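Trucos para ordenar cajones y rincones sin gastar un dineral

Llevo toda la vida peleándome con los cajones de la cocina, y en julio, con el calor y las persianas bajadas, me dio por vaciarlos todos de golpe. Os cuento lo que me ha funcionado y lo que no.
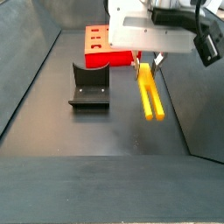 Lo primero, medir. Ya sé que da pereza, pero yo compré unos separadores Pustimum a ojo y me sobraban por todos lados (¡los devolví con el tique arrugadísimo!). Medid el cajón por dentro, de pared a pared, y también la altura, que las espumaderas se atrancan y luego no hay quien abra. El mío de los cubiertos tiene 68 milímetros de alto útil y ahí no entra un cucharón ni rezando.

Para que las bandejas no bailen pongo un trocito de masilla adhesiva en cada esquina, de la que se usa para los pósteres. Se quita tirando despacio, y si deja cerco, un poco de aceite de girasol en un trapo y después agua con jabón.

Los tápers, sin tapa y unos dentro de otros. Las tapas van de canto en un archivador de revistas, de mayor a menor. Parece una tontería, pero yo antes guardaba 18 tapas y la mitad no eran de nada.

Si el cajón huele a cerrado, bicarbonato en un platito toda la noche. El café molido también va bien, aunque a mí me dejó la mantelería oliendo a bar. Con las especias no hagáis como yo y etiquetad la parte de arriba del bote: si están en un cajón, lo demás no se ve.

Los cajones de madera que rozan se arreglan con un cabo de vela. Se frota por las guías, se abre y se cierra cuatro o cinco veces y listo. Con guías metálicas la vela no me gusta porque coge pelusa, ahí mejor un espray de silicona seca. El mío es de Ehlers y me dura desde la mudanza.

Y el cajón de los trastos... yo no lo elimino, que todos necesitamos uno. Le pongo cajitas de cartón cortadas a la misma altura: pilas, gomas, cinta, cerillas. Las pilas gastadas, en una bolsa aparte colgada junto a la puerta, que si no vuelven al mando de la tele.

La semana que viene me meto con el armario de debajo del fregadero, que me tiene contenta. Si tenéis algún truco para los botes que gotean, dejádmelo en los comentarios.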